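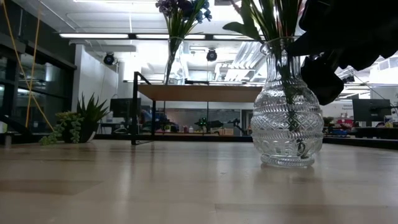 The patterned vase with the gripper at its neck, and the flowers on the shelf behind.

Tips for living with a tabletop helper arm, after one season with the Jurketti

2024-08-18

I rent the Jurketti arm from a service called Unton. The offer is simple: they bring the arm, they fix it to your table, they teach it the jobs you choose, and you pay each month. I pay 179 a month. To buy the same set costs 1,547, and then you get no teaching visits, so for the moment I stay with renting. Many readers of this page asked me if it is worth the money, and also how to prepare a table for it. I answer both questions, but the tips come first.

Choosing the vase

Flowers are the hardest job I gave to it. A cup has straight sides and a handle, and a vase can have any shape at all. My best results are with glass that has a narrow neck, a wide body and a good foot. The narrow neck gives the fingers a place to go, and the foot keeps everything standing when the touch is a little too strong.

Glass with a raised pattern is better than smooth glass. I had a smooth vase turn slowly in the grip, one small bit after another, until the flowers looked at the wall. With ridges or diamonds on the body this happens much less. If you have only smooth vases, put a wide rubber band where the fingers will hold. A rubber band from a bunch of broccoli is good for this.

Clear glass is difficult for the arm to see. The Unton people told me this on the first visit and I did not believe them, but it is true. The stems inside help, and dark stems help more than light ones. An empty clear vase I always move by hand.

Water

Fill the vase only to one third before the arm touches it, and add the rest after. Use a small can with a long spout. Wipe the outside of the neck with a dry cloth, also under the lip, where the drops like to stay.

On a shiny wood table, water leaves a white ring quickly. I wax the boards in spring and again in October. For a ring that is already there, rub a very small amount of plain mayonnaise on it, leave it 60 minutes, then wipe and polish. It smells for a short time.

Leaves and stems

Long leaves are a problem which I did not expect. A broad leaf that hangs over the lip can come between the fingers and the glass, and then the grip is weak and the leaf is broken. Turn the bunch so that the widest leaves point away from the side where the arm comes in. Take off every leaf below the water line, as you would do anyway.

Do not cut the stems too short for making the vase lighter. A tall bunch in a heavy vase behaves better than a short bunch in a light one.

Setting the table

Keep the middle of the table free and put the things that never move at the back. Succulents are good neighbors, they ask for little and you can leave them in one place all year. A trailing one should go where its strings can lie on the wood and not hang in the way of the arm.

A small raised shelf is the best thing I added. The vase that is finished goes up, and the vase that is in work stays down on the table. The arm must be taught the height of the shelf separately, so ask for this in the same visit, or you will pay for a second one. I paid.

Cords should go behind the table or high over it. Check them each week with your hand, from one end to the other.

Cleaning the fingers

Wipe the finger tips with a cloth and warm water with one drop of dish soap. No oil soap, no furniture spray — it makes them slippery for days. Plant sap is sticky and collects dust, so after lilies or euphorbia clean the same day. With euphorbia wear gloves.

Is it worth the money?

For me, yes, with complaints. The arm is slow and it is careful, and I have back pain, so I am happy when something else lifts the heavy glass. In the whole season I lost 2 vases, and one of them was my own elbow. The teaching visits are good, but they should be longer. The instructions are printed in very small letters, and the part about glass is only half a page.

I also tried the cheaper MacLeish kit for a short time. It is fine for moving cups and boxes. Its fingers are hard and flat, and I did not want them near old glass. If you have no flowers and no grandmother's crystal, it can be enough for you.

Ask Unton for the soft finger covers when you sign. They are included in the rent, but they stay in the van if you do not ask.

Related tips
Removing lime from a narrow-necked vase
Which plants can live with a dry office
Briltitz glass cloths: washed many times, still good?
Wax or oil for a joined-board table
How to repot an aloe without losing a finger
Cords, clips and hooks for a working table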